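# Arnmont tightens limits on bottled water storage in shops

Food retailers in Arnmont will have to keep bottled water and uncut citrus out of direct sunlight from April, under revised storage rules published by the town's food inspection office. The rules apply to shops, market stalls and vending operators. Restaurants are covered by a separate code and see no change.

The main provision concerns pallets kept outdoors. Under the previous text, shrink-wrapped bottles could stand in an open yard for an unlimited period if the wrap was intact. The new limit is 72 hours, after which the pallet must be moved under a roof or covered with an opaque sheet. Delivery time has to be written on the pallet label by the person receiving it.

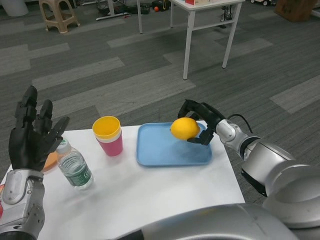 Citrus is handled in a shorter section. Whole lemons, limes and oranges may still be displayed without refrigeration, but back stock must be held at or below 13 degrees Celsius. Shops with a floor area under 600 square feet are exempt from the temperature requirement and need only keep the fruit shaded and off the floor.

Vlasta Gashi, who drafted the rules, said the office had received repeated complaints about the taste of water bought from outdoor stock during warm months. "Plastic bottles stored in heat can pick up an off taste," Gashi said. "The old wording gave inspectors no basis to act on it."

Retailers were split during the comment period. Ceston, a wholesaler with a yard on the north side of town, asked for a longer limit on the grounds that its covered space is already full in summer. The request was declined. The company was told that reflective sheeting would satisfy the rule if it reached the ground on all sides. 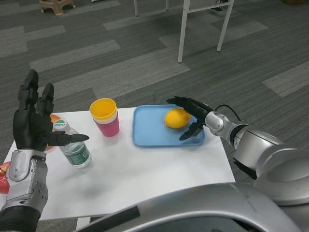 *2 min read*

Milošević, a grocery on the market square, supported the change but objected to the labeling requirement. Its manager, Maribel Usuga, said drivers often arrive before staff and leave pallets at the back door. The final text allows the time on the delivery slip to be used in such cases, provided the slip is kept with the pallet.

Inspectors will issue written notices for a first breach. A second breach at the same address carries a fine, set according to the existing schedule. Stock found past the limit does not have to be destroyed unless seals are broken or containers are deformed.

The full text and a blank pallet label are available at the inspection office counter. Questions about vending machines should be sent to the licensing desk, which will handle those sites separately.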